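Workshop News: Two-Arm Table Moves to Bottle Sorting

The two-arm table in the back bay of the Ernport shared workshop is now set up for sorting bottles. Marisol Rengifo started the build in January with a secondhand pair of arms and has kept the parts bill to $700, not counting the aluminum extrusion, which came out of the scrap rack.

Both arms bolt to one rail along the front edge of the table. The first version had them on separate clamps, and they drifted out of line every time the table got bumped. Moving to a single rail meant redrilling both brackets, but the spacing now holds from one session to the next.

The current task is simple to state: pick up an empty and put it in the container at the back. Labels, caps and clear plastic all make it harder. Marisol has logged 495 practice picks so far and wants 3000 before she changes anything else. Bottles lying across each other are still the main cause of misses.

Next on the list is cable routing. The purple cables need more slack at the wrist and less near the base. Anyone with spare cable clips can leave them in the tray marked Karimi, next to the drill press.

Small empties with their caps are also welcome. Please rinse them first. 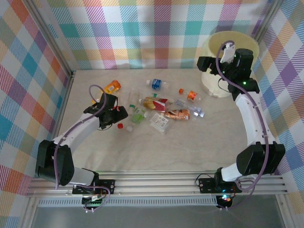 Both arms on the shared rail, with a batch of empties on the table.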